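Shoes in, boxes shut: robot open day draws a crowd at Woltevville

Robot arms packing runners were the big draw at the Listel workshop in Woltevville, which threw its doors open to the public in June.
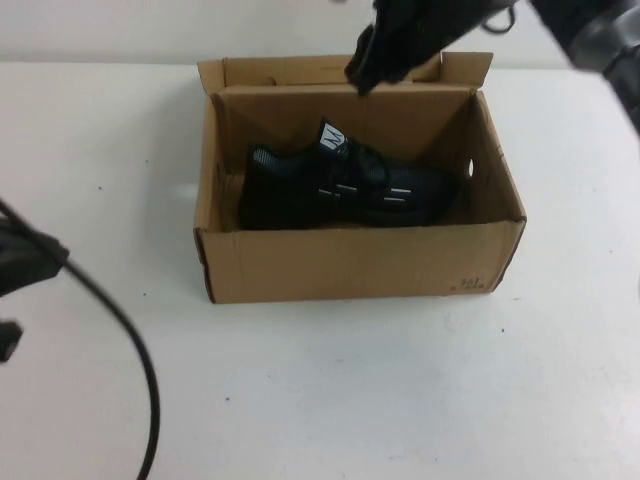
What visitors saw

Two-hour session, morning only. 137 people signed in at the front desk, plus kids, who didn't have to. Standing room by 10 a.m. and the coffee was gone well before that.

Main demo was the packing bench. White table, open cardboard box, black sneaker, robot arm overhead. The job sounds dull until you watch a machine try it. Shoe goes in the box, flaps get folded down, box gets moved along. Then again with the next one.

Helge Eide, who runs the bench, told the crowd the shoe is the easy bit.

"Cardboard is the trouble. It springs back. You fold one flap and the other one comes up and hits you."

He said the team has logged 3053 tries at the box task since they set up the bench, good and bad, and keeps all of them. The bad ones get looked at first.

Not every run on the day came off. One flap popped back up twice and got a cheer from the back row both times. Eide stopped the arm, reset the box by hand and started over. Took under a minute.

Questions from the floor

Plenty. Jobs came up early, as you'd expect. Brittany Marchand, operations manager at Listel, said the company has no plans to cut packing staff and that the bench is still a trial. Asked when it stops being a trial, she said next year at the soonest, and only if the speed comes up.

Speed is the sticking point. An experienced packer at the Listel warehouse does 100 boxes in the time the arm does a small fraction of that, Marchand said. She wouldn't give the exact figure.

Calum Galbraith, a retired packer who came in from Brollunen on the early bus, wasn't sold.

"I'd of had that box shut and taped while it was thinking," he said. He stayed for the whole session though, and went back for a second look at the flaps.

A boy near the front wanted to know if it could tie laces. No, said Eide. Could it undo them? Also no.

School program

Syafiqah Majimbun, who looks after school visits, used the morning to launch a program for local students called Yule. Named after the street the workshop is on, not the holiday, she said, and yes, she's tired of explaining it.

Yule will take small groups through the workshop after class and let them steer an arm themselves under supervision. Funding covers 600 student places. Grades 7 to 10 to start with, other ages later if there's demand. Teachers can book through the front desk now, no cost to the school, but they have to sort their own bus.

Councillor Murdo Sutherland gave a short speech at the end, thanked the staff and said he hoped it would become a yearly thing. He had a go at the hand controls in the next room first. Dropped the foam block, picked it up, dropped it agian.

Next open day

Listel says there'll be another one in the fall, date not set. Parking was tight on Yule Street this time and the company is asking people to use the lot behind the rink. Closed shoes required on the workshop floor, a few visitors in sandals had to watch from the doorway.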